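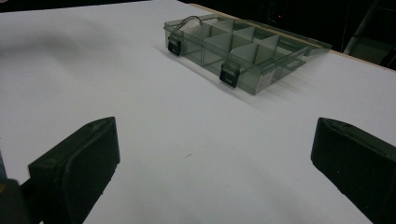

Knöpfe sortieren und aufbewahren: Schritt für Schritt zur übersichtlichen Sammlung

127 mal geteilt · 23 Kommentare

Wer eine Knopfdose erbt oder auf dem Flohmarkt eine Tüte gemischte Knöpfe mitnimmt, steht vor einem großen Haufen. Mit einem freien Tisch, einem flachen Sortierkasten mit Fächern und einem Nachmittag Zeit ist er gut zu bewältigen. Die Anleitung geht von einer Menge bis 1000 Knöpfe aus. Bei mehr empfiehlt es sich, in Etappen zu arbeiten.

Das wird gebraucht

Ein Sortierkasten mit fest schließendem Deckel, einige Untertassen oder Joghurtbecher zum Vorsortieren, ein Lineal mit Millimeterteilung, Nähgarn, eine Nadel, kleine Papiertüten, ein weicher Bleistift. Für die Reinigung zusätzlich lauwarmes Wasser, etwas Spülmittel, eine weiche Zahnbürste und zwei Geschirrtücher.

1. Ausschütten und aussortieren

Alle Knöpfe auf ein helles Tuch geben. Fremdkörper wie Haken, Druckknopfhälften, Stecknadeln und Münzen zuerst herausnehmen. Gesprungene Knöpfe und solche mit ausgebrochenen Löchern kommen weg. Fadenreste mit einer kleinen Schere abschneiden, nicht abreißen, bei alten Ösenknöpfen sitzt die Öse oft locker.

2. Nach Material trennen

Perlmutt fühlt sich kühl an und ist schwerer als Kunststoff gleicher Größe. Auf der Rückseite sieht man häufig noch eine bräunliche Schicht der Muschel. Holz, Horn, Metall und stoffbezogene Knöpfe bekommen je eine eigene Untertasse. Was sich nicht bestimmen lässt, bleibt vorerst zusammen. Von der Probe mit der heißen Nadel rate ich ab – manche alten Kunststoffe sind leicht entflammbar.

3. Reinigen

Kunststoff und Glas vertragen lauwarmes Spülwasser und die Zahnbürste. Perlmutt nur kurz abwaschen und gleich abtrocknen. Holz, Horn, Leder und bezogene Knöpfe werden trocken abgerieben. Metall mit einem weichen Tuch polieren, Rost vorsichtig mit feiner Stahlwolle entfernen. Danach alles über Nacht auf einem Geschirrtuch liegen lassen. Feuchte Knöpfe in einem geschlossenen Kasten fangen an zu riechen.

4. Messen

Gemessen wird der Durchmesser an der breitesten Stelle. Hemdenknöpfe liegen meist bei 10 bis 11 mm, Mantelknöpfe ab 25 mm. In älteren Schnittmustern steht die Größe in Linien, 40 Linien entsprechen 25,4 mm.

5. Sätze zusammenhalten

Gleiche Knöpfe auf einen Faden ziehen und die Enden verknoten. So findet man später einen vollständigen Satz für eine Bluse, ohne das ganze Fach auszuleeren. Einzelstücke bleiben lose.

6. Einräumen

Kleine Knöpfe nach Farbe, große nach Material. Die Fächer höchstens zu drei Vierteln füllen, sonst rutscht beim Schließen etwas in das Nachbarfach. Große Mantelknöpfe passen oft besser in Papiertüten, auf die man Durchmesser und Anzahl schreibt.

Meine eigene Sammlung stammt zum größten Teil aus einer Auflösung in Mistemen. Es waren 235 Knöpfe, darunter ein Satz Glasknöpfe auf der Originalkarte. Solche Karten nicht auseinandernehmen, sondern flach und dunkel lagern.

Im November sehe ich alles einmal durch, bevor die Wintermäntel ausgebessert werden.

127 mal geteilt · 23 Kommentare anzeigen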